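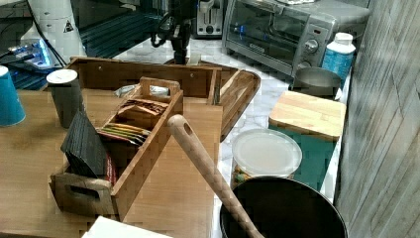 Visita a la feria de imagen y televisores de Atdale | Pantallas | Reportajes
Inicio > Televisión > Ferias y visitas

La feria de imagen de Atdale ocupa dos pabellones y se recorre en una mañana si uno no se para en los puestos de cables y soportes. Llegamos a las nueve y media, con las puertas recién abiertas, y fuimos directos al pabellón 2, donde estaban los fabricantes. El pabellón 1 quedaba para instaladores, distribuidores y una zona de segunda mano que vimos al final.

El puesto más grande era el de Dranell. La marca llevaba su gama completa de este año, con ocho modelos colgados en una pared negra y las luces del techo atenuadas. El televisor principal es un 8K de 85 pulgadas con retroiluminación por zonas. Lo tenían reproduciendo un vídeo propio, grabado para la ocasión: puertos, mercados y mucha agua en movimiento. A metro y medio se aprecia la definición. A tres metros, la distancia normal en un salón, nos costó distinguirlo del 4K del mismo tamaño que había al lado.

Preguntamos por los contenidos. La respuesta fue la de otros años: el aparato reescala lo que recibe y el material nativo irá llegando. Pedimos ver una emisión corriente de televisión en alta definición y nos la pusieron. El reescalado es correcto en primeros planos y más flojo en el césped de un partido, donde aparecía un hervor constante. Con el filtro de ruido al mínimo mejoraba algo.

El precio anunciado es de 3.963 euros, con llegada a tiendas en febrero. El 4K equivalente cuesta unos 1.000 euros menos y comparte mando, sistema operativo y conexiones.

Jindberg tenía un puesto más pequeño, dedicado casi entero al brillo. Habían montado una sala con un ventanal simulado para enseñar cómo se comporta la pantalla con luz de frente. El tratamiento antirreflejos funciona bien, aunque deja los negros un poco grises de día. Con la sala a oscuras el problema desaparece. Nos gustó que dejaran el mando al público y se pudiera entrar en todos los menús. El ajuste de movimiento tiene cinco posiciones y viene activado de fábrica en la cuarta, demasiado alta para cine.

A mediodía hubo una charla sobre HDR en la sala Lloyd, en la primera planta. Tiene 59 butacas y se llenó, con gente de pie al fondo. La exposición duró tres cuartos de hora y fue bastante técnica. La parte más útil trató de la diferencia entre el brillo máximo que figura en la caja, medido en una ventana pequeña, y el que da el panel con la pantalla entera en blanco. En algunos modelos el segundo se queda en una cuarta parte del primero. Las diapositivas no se repartieron.

Por la tarde pasamos al pabellón 1. Había mucho soporte de pared, barras de sonido y proyectores de tiro corto. En estos últimos se nota el avance respecto a la edición anterior: menos ruido de ventilador y enfoque más parejo en las esquinas. Las demostraciones de sonido eran difíciles de valorar, unas pegadas a otras y sin cabinas.

Datos prácticos

Acceso: hay autobús desde la estación de Atdale hasta la puerta norte. El aparcamiento es de pago y a las once estaba completo.
Horario: de nueve y media a siete. Los fabricantes empiezan a recoger hacia las seis.
Comida: una cafetería por pabellón. La del 2 tiene más mesas.
Guardarropa: gratuito, junto a los tornos de entrada.

En las próximas semanas publicaremos la prueba completa del 8K de Dranell, con mediciones en modo cine y en modo juego.

Archivado en: 8K, HDR, ferias, televisores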